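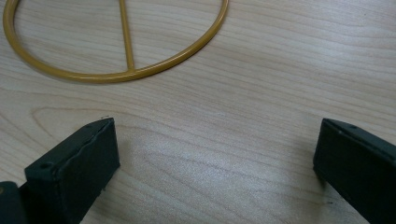
Irkomus: Living With a Pale Tabletop
Project report, spring term
Tove Kragh, Irkley College, Interiors and Materials

1. How the project started

When we were asked to pick an object from everyday life and stay with it for a whole term, most of my class went for chairs. I love chairs too, and I very nearly did a chair, but I kept coming back to the big pale table in the shared study room at Tivby. I have eaten lunch at that table, written two essays at it and had one long cry over a failed model, so it seemed only fair that it should get a project of its own. I called the project Irkomus, a word my little brother made up for "the place where everything gets put down," and the name stuck even after I tried to think of something more grown-up.

My question was a simple one: what is it like to look after a light tabletop in a room that many people use, and can a few small habits make it easier? I wanted to know which marks people notice, which ones they walk past, and whether the grain pattern helps to hide things (I had always been told it does).

2. The room and the table

The room gets its light from one side, and by late morning it reaches the middle of the table. The surface is a soft beige with fine darker lines that run at a slant, and now and then the lines close up into those tall arches you see in cut boards. I spent an embarrassing amount of time just following them with my finger. I never did settle whether the top is solid wood or a thin layer over something else. The papers for the table are long gone, and the room manager wouldn't let me lift the edging, which I understand.

People bring all sorts of things to it. In my diary I wrote down laptops, soup, glue, wire, a sewing machine and a birthday cake. Metal things made me the most nervous when I began, especially the bare ones with no felt or rubber under them. A yellow rod ring with a bar across it, laid down flat, is harmless enough while it stays put, and the color looks lovely on the pale wood. Drag it sideways toward your neighbor and I start to worry. I ended up writing "lift, don't slide" on a card and propping it by the lamp.

3. What I did

I kept a diary of the table from the second week of term until April. I also asked everybody who came in to fill out a short slip when they left, saying what they had used the table for and whether they had wiped it. The booking list for the room shows 1126 visits in that time, and I got 469 slips back, so I was really pleased! I had hoped for a couple of hundred at best. A few of them were only drawings, but I have kept those too.

My budget was 800 kroner. It went on soft cloths, a mild soap, a box of felt pads and a stack of cork mats from Juhl, the hardware store down the hill from the college. The mats were the most expensive part and I would buy fewer another time, because people stacked them up at one end and used the stack as a laptop stand.

We tried 4 routines, each for a couple of weeks:

No reminder at all, just the cloths in a basket.
A card asking people to wipe the table before leaving.
A card asking people to wipe the table when they arrive.
Mats laid out at every seat.

4. Finding the marks 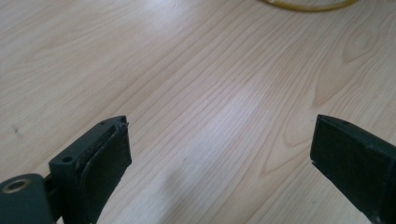 Looking for marks was the part I had expected to be dull, and I ended up enjoying it more than anything else in the project. The trick is to change where you stand. Brightness sits in a wide band across the middle of the wood and swallows the grain, and you could miss nearly anything in there, while a little dark smudge over on the left, outside the glare, catches your eye straight away. I drew that kind of mark in my diary as a short grayish-brown dash. My notes call them "crumb or stain?" because at first glance I could never tell, and the only thing to do was go over with a damp cloth and find out. The grain was less help than I had been promised. It runs in long tan streaks, so a small irregular spot looks out of place next to it, and a thin line going the same way as the grain can hide for weeks.

After that I did my checks from both long sides of the table, once with the lamp on and once with it off. It takes a few minutes more and it is well worth it.

5. What I found

The arrival card did best, by quite a way. I think people feel they are making the place nice for themselves, and they do it with a good deal more care than when they are packing up and already thinking about the bus. Several slips said so in nearly those words. The leaving card worked for the first few days and then became part of the furniture. The mats kept hot mugs off the wood when they were in their places, but they seldom stayed there. With only the basket, the cloths were used mostly for spills.

I should also say that the soap was fine and that less of it is better. In my first week I used far too much and left a dull film that I had to rinse off twice.

6. What I would do differently

I would start the slips earlier and make the boxes bigger, as people with a pencil in a hurry do not write small. I would also like to run the arrival card again in the dark months, when the daylight is gone by afternoon and there is only the lamp to see by. My supervisor suggested comparing with a darker table, and there is one upstairs that I have my eye on.

The card is still by the lamp and the felt pads are in the drawer under the window, for anyone who needs them.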